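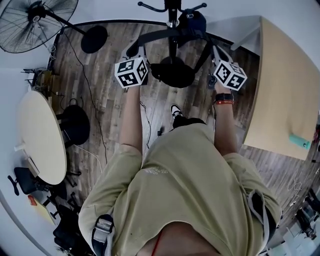

Wood-grain floor with the fan, the round table and the office chair along one side, and a cable running across the middle.

Cables on the floor: how I keep a small workroom easy to walk in

By Verena Frei, 13/03/2020

A room where people work standing up collects cables very fast. First comes the fan, then a lamp, then a charger, and after one month you step over something each time you go to the door. I have worked in such rooms for 14 years and I want to share what I do. English is my third language, so please excuse if a word is not the best one.

Start with the middle

Look at the floor before you look at the furniture. A black cable on grey-brown planks is easy to miss, especially in the evening. If it crosses the middle of the room, try first to lead it along the wall, even when this needs a longer cable. Measure with a piece of string, going around all corners, and add a little for the height of the table.

When the cable must cross, use a flat rubber cover. Mine is from Grabner and it stays in place by its own weight. Do not use a carpet for this. The cable can get damaged under it and you will not see it. Tape is fine for one afternoon, but pull it off the same day, slowly and flat to the floor. I once left it through August and it took me a whole morning with warm water and a plastic scraper.

Things with a round base

Standing fans and tripod stands with a round base like to be near a wall. Put the cable at the back and leave a small loop beside the base, so that a foot catching the cable does not pull the whole thing down. If you hang a cloth or a jacket on a stand, keep it close to the center pole. Heavy clothes belong on a hook.

The chair

An office chair with casters will roll over everything. Push it under the table when you work standing. For our round table, with one leg in the center, this goes very well, as there are no corner legs in the way. Sweep around the casters also, they pick up thread and hair. I cut it out with small scissors every few weeks.

The pile

Every workroom has a pile near the wall. My colleague Urs Eder wants one big box for it, I prefer two: one for cables, one for all the rest. Roll each cable loosely and close it with a strip of hook-and-loop tape. White cables I keep separate from black ones, only so I find them faster. Small red or yellow things go in a bowl on the table, otherwise they go under a shoe.

Backpacks

If you keep the backpack on while you work, shorten the straps and tuck in the loose ends. If you take it off, hang it up. On the floor it will always be in the way of somebody.

Next time I write about cleaning the fan grille. Chae-won Chae has asked me for this two times already.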